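알트브리지, 소규모 사업장용 급여 관리 서비스 '쿠니아' 출시

2021-11-02

인사·급여 소프트웨어 기업 알트브리지(Altbridge)는 직원 수가 적은 사업장을 위한 급여 관리 서비스 '쿠니아(Cunia)'를 정식 출시했다고 밝혔다.

쿠니아는 출퇴근 기록을 바탕으로 월 급여와 주휴수당, 연장근로수당을 계산하고 급여명세서를 문자나 이메일로 발송한다. 사업주가 시급과 근무 시간표를 등록하면 매월 정산일에 명세서 초안이 만들어지며, 사업주는 내용을 확인한 뒤 발송 여부를 정한다.

알트브리지는 정식 출시에 앞서 음식점, 미용실, 학원 등 164개 사업장에서 시범 서비스를 운영했다. 이 기간에 발송된 급여명세서는 모두 3,233건이다. 시범 운영에서 요청이 많았던 중도 입사자 일할 계산과 근무표 복사 기능은 정식 버전에 포함됐다.

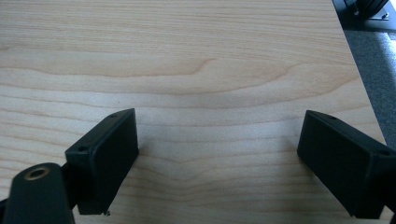

기존에 쓰던 엑셀 급여대장도 옮길 수 있나?
엑셀 파일을 관리자 화면에 올리면 직원 이름, 입사일, 시급 항목을 불러온다. 항목 이름이 다를 때는 사업주가 화면에서 직접 연결해 주면 된다.

직원 10명 이하 사업장은 기본 기능을 무료로 쓸 수 있다. 그보다 규모가 큰 사업장에는 인원에 따라 월 이용료가 부과된다. 사전 신청을 마친 658개 사업장에는 가입 안내가 순차적으로 발송된다.

근태 기록 연동은 플레덱스(Fledex)의 출퇴근 앱부터 지원하며, 다른 앱을 사용하는 사업장은 기록을 파일로 내려받아 등록할 수 있다. 세무사 사무소용 열람 계정은 11월 안에 추가된다.

가입 신청과 요금 안내는 쿠니아 홈페이지에서 확인할 수 있다.

문의: 알트브리지 홍보팀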